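Workshop tips I brought home from the Orent open day

If you ever get the chance to poke around a robotics workshop, go! I spent a March afternoon at the Orent open day in Metetthorpe and came away with a page of scribbles, most of them useful for anyone with a bench, a vise and a drawer full of odd-shaped bits.

Grip where it's thick. The demonstrators kept saying it about the robot hand, and it's just as true for your pliers. Look for the sturdiest part of the piece and let the delicate end stick out in the open.

Pad your jaws. I've chewed up more turned knobs than I care to admit. Scraps of leather or old bike tube, a dab of double-sided tape, and your vise stops biting (cheap, too, and you can peel it off again).

Bring both jaws in evenly. If one side touches first, the piece skids away. Centre it by eye, close gently, look again, then snug it up.

Practise slow. The Gulano team told us they ran the same pick 321 times on the computer before the open day. I tried 20 slow passes with my new marking gauge when I got home and what a difference it made!

Keep a clear landing spot. Before you pick anything up, know where it's going. I now leave a patch of bench 16 inches wide with nothing on it, and my glue-ups are so much calmer.

Check from underneath. Crouch down and look up at your work now and then. Glue drips and gaps love to hide on the low side, and a grey afternoon by the window is lovely light for spotting them.

Doors open again next March, at 1 o'clock. Wear comfy shoes and bring a notebook.

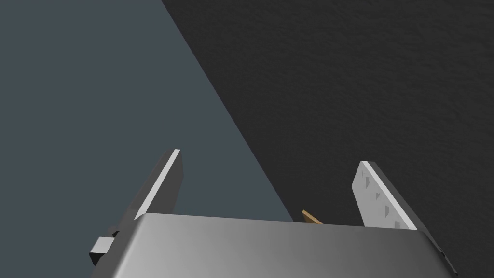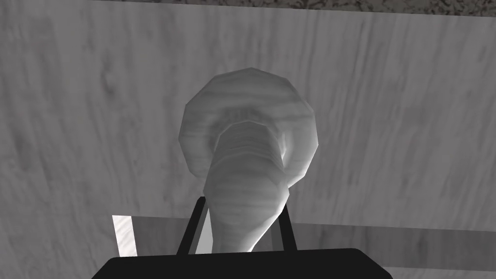

Gripper at work in the computer simulation; the second view has the wooden mushroom held upright between the fingers.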